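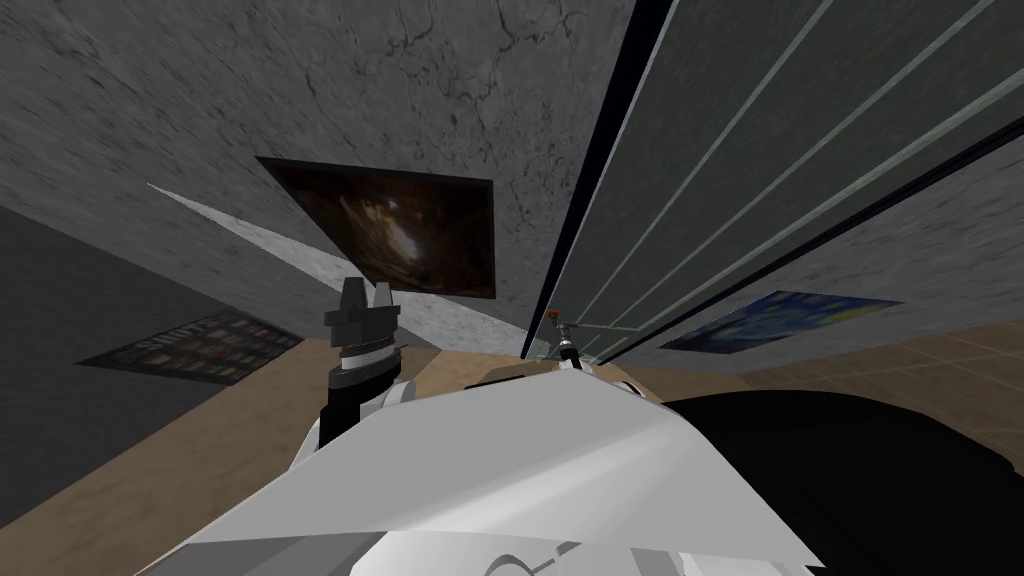 What is Orine?

Orine is the software layer that sits between a task planner and a robot's joint controllers. It takes a goal such as "put the left hand at this pose, keep the elbow away from the wall" and turns it into joint commands that respect the limits of the machine. It works with simulated robots and with real ones through the same interface.

Who maintains it?

Skovex. Chandrasekhar Varma looks after the controller and the solver. Edileuza Bragança looks after the simulator bridge, the room files and these pages.

What kinds of robots does it support?

Single arms, pairs of arms on a shared torso, and arms on a wheeled base. Legged robots are not supported. You need a URDF with correct joint limits and collision shapes. Visual meshes are optional if you never use the camera output.

Do I need a real robot to use it?

No. Most people start with the simulated rooms in the Cavstead pack and stay there for a good while. The pack has 40 rooms, with furnishings and wall textures that can be swapped by editing the room file.

Why do the rooms have posters and paintings on the walls?

Visual localization needs something to hold on to. A bare concrete wall gives the feature tracker very little, and the pose estimate drifts. A wall with a Starry Night style print or a poster full of small colorful pictures gives it plenty of corners and edges. If you want to test the hard case, set wall_decor to none in the room file and run the same path again.

Which way is up in the camera output?

World up is positive Z. The camera follows the optical convention, so Z points forward, X points right and Y points down. A head camera is fixed to the head link and is not leveled for you. If the head rolls, the room rolls in the image, and a wall can look like a ceiling. To get a leveled image, turn on the stabilize option in the bridge. It crops the corners, so leave it off when you are recording training data.

My robot's own body shows up in the camera. Can I hide it?

You can, but think about it first. A real head camera sees the shell and the arms too, and a policy trained without them tends to do worse on hardware. To hide the body, set render_self to false. To keep it in the image and tell perception to ignore it, set self_mask to true. The mask is built from the collision shapes and the current joint angles, and you can pad it with self_mask_margin.

The self mask misses part of the gripper. What is wrong?

Usually the collision shape is smaller than the visual mesh. This is common with parallel grippers, where people model the fingers as plain boxes and leave out the mount. Raise the margin a little or fix the shape. If the mask is the right size but lags behind the arm, the joint states and the images have different clocks. Set both to simulation time.

How fast does the control loop run?

The default is 262 Hz. It was picked early on to suit one arm and has stayed there. You can change it with loop_rate. Going lower is fine for slow moves in free space. Going higher only helps if your joint driver can keep up, and the log will say "late write" when it can't.

Can both arms be planned together?

Yes. By default, each arm is planned alone and treats the other as an obstacle at its current position. That is fast, but it can fail when both hands need to work in the same area. Set group to both_arms and the solver plans for all joints at once. Expect longer planning times.

The planner says "no path" but I can see there is room. What should I check?

Start with the padding on obstacles, which is often too large for narrow gaps beside doors and cabinets. Then check the start state. If any link is touching something at the start, even slightly, every path is rejected. The command orine check start lists the pairs in contact. After that, look at the goal itself. A goal can be free of collisions and still be out of reach with the orientation you asked for. Try again with free_roll turned on.

Flat panels and doors sometimes come out of perception as empty space. Why?

Depth is estimated from a stereo pair, and a plain dark surface has little to match. Add the panel to the static map if it does not move. For doors that do move, use the Hordiienko filter, which fits planes to the edges it can see and fills in between them. It is off by default. It will also fill in a real opening if the opening has a clean border, so don't leave it on while driving through doorways.

What is error 53?

The solver hit its iteration limit and returned the last good command instead of a new one. A single 53 in the log can be ignored. If you get a steady stream, the arm is near a singularity or two tasks with the same priority are pulling against each other. Lower the priority of one of them.

Can I record and replay a session?

Yes. Use orine record and orine replay. The recording holds joint states, commands, the random seed and the room file. Images are left out unless you add --images, as they are rendered again on replay. Replays match exactly on the same version. Between versions, small differences in contact forces are normal.

Will my files from version 1 work in version 2?

Room files will. Controller files need to be converted with orine migrate, which writes a new file and leaves the old one alone. Custom cost terms have to be ported by hand. Support for version 1 ends in August.

How do I report a bug?

Send a recording, the robot description and the version number to the tracker. Please include the full log and not just the last lines. If the problem only shows up on hardware, say which driver you use and whether the same recording runs cleanly in simulation.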